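Brarkance - remaster or original?

leifoberg
Picked up the new Brarkance remaster last week and I keep going back to my old copy. The 1982 pressing has more room in it. The drums on side two sound like drums. On the new one they are pushed up front and the bass is hard to follow. Has anyone else compared the two?

clatstead_kid
I have both and I disagree. The original was always thin on my system. The remaster is louder, sure, but you can finally hear the second guitar on "Sjöberg." I had that album for years and never knew there was a second guitar on that song.

tdobos
The second guitar is on the original. It is panned hard left and mixed low. Try headphones.

I agree with Leif on the drums. The last 9 minutes are the worst part. The quiet section is nearly as loud as the rest, so when the band comes back in there is no lift.

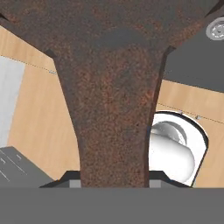 Last edited by tdobos: June 1, 2019

I should add that I only have the CD of the remaster. If the vinyl was cut from a different master then ignore half of what I said.

clatstead_kid
Vinyl here. Same problem in the quiet section, I will give you that. I still prefer it for the other songs.

marlowe_b
Does the new one have the live tracks from Dramamthorpe? The store listing says 6 bonus tracks but doesn't name them.

leifoberg
Four are live, two are demos. The demos are rough but worth hearing once. The live ones were already on the fan club tape, with a longer version of the opener.

marlowe_b
Thanks. I'll hold off then. I have the tape.

clatstead_kid
The tape runs slow, at least mine does. Almost a half step flat by the end. The new transfer is in tune. That alone was worth the money to me.

tdobos
Mine plays fine. Could be your deck.

clatstead_kid
Two decks, same result.

leifoberg
There's supposed to be a box in September with the original mix included. I'd wait for that.

Recent threads
Dramamthorpe set lists
Best turntable under 538?
Wanted: Clatstead EP, any condition
Albums you gave a second chance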